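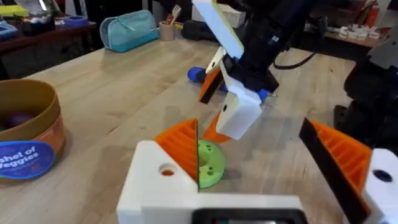

Fügen und Verschrauben, Teil 2: Lochscheiben
Kursunterlage, Jingyi Hou

Grundlage sind die Kapitel über Passungen und Gewindearten. Wir arbeiten mit einer hellgrünen Scheibe, die kleine Löcher hat und flach auf der Holzplatte liegt. In der Übung geht es um das Ausrichten der Scheibe und um die Reihenfolge beim Anziehen.

Begriffe

Lochkreis: gedachter Kreis, auf dem die Mittelpunkte der Bohrungen liegen. Angegeben wird der Durchmesser, im Rechenbeispiel 80 mm.
Teilung: Winkel zwischen zwei benachbarten Bohrungen. Bei vier gleichmäßig verteilten Bohrungen 90 Grad.
Durchgangsloch: Bohrung ohne Gewinde, etwas größer als der Nenndurchmesser der Schraube.

Ausrichten

Die Scheibe liegt mit der ganzen Fläche auf. Grate vorher entfernen, Späne vom Tisch wischen. Eine Bohrung wird als Bezug gewählt und auf dem Arbeitsblatt mit A bezeichnet, die übrigen folgen im Uhrzeigersinn. 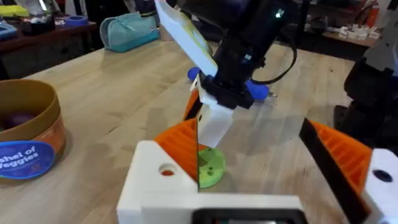
Erst wenn A sitzt, wird die gegenüberliegende Bohrung ausgerichtet. Wer reihum vorgeht, schiebt den Lagefehler bis zur letzten Schraube vor sich her. Ist das Spiel dann aufgebraucht, alle Schrauben lösen und neu beginnen.

Anziehen

1. Alle Schrauben von Hand ansetzen, Kopf noch nicht auf Anlage.
2. Über Kreuz leicht anziehen.
3. Über Kreuz auf das Endmoment anziehen, Werte siehe Tabelle auf Seite 16.
4. Werkzeug abgelegt lassen, bis der Sitz der Scheibe geprüft ist. 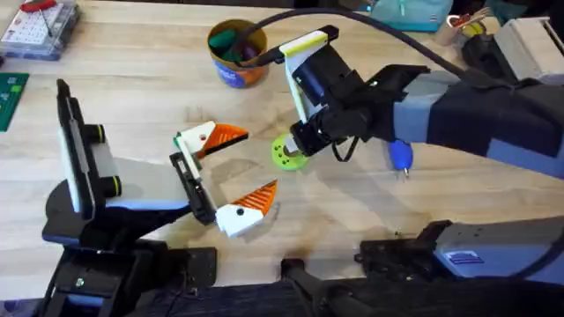
Aufgaben zur nächsten Sitzung

a) Abstand benachbarter Bohrungen bei Lochkreis 80 mm und vier Bohrungen berechnen.
b) Dasselbe für 100 mm.
c) Kurz begründen, warum über Kreuz angezogen wird.

Abgabe bei Yichen Tang, handschriftlich genügt.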